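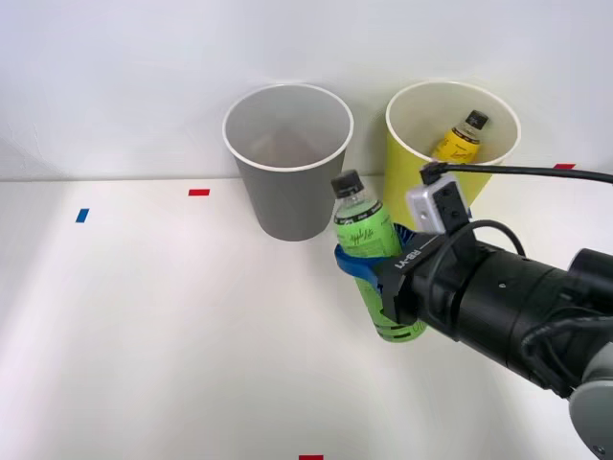
3.2 Equipment budget

The Osta cell was costed before any hardware was ordered. Cups, bottles and marker tape came out of the consumables line. 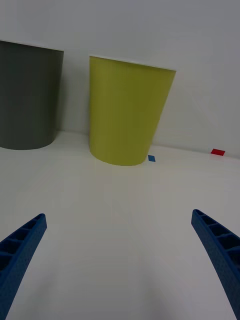 Flexible fingers were quoted by Fonard and Smits. We budgeted for 4 spare sets over 20 weeks, almost 214 dollars in all.

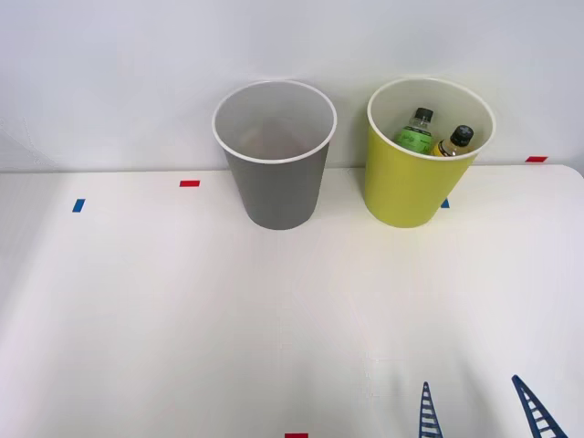
Figure 2. Workspace with grey and yellow-green containers, tape markers and gripper fingers.

Freight was held as a separate line.

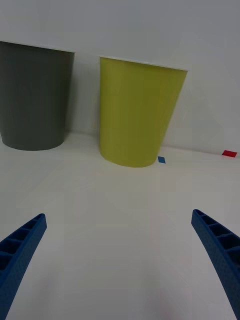

3.3 Planning for a second cell

Urevero will reuse the same parts list.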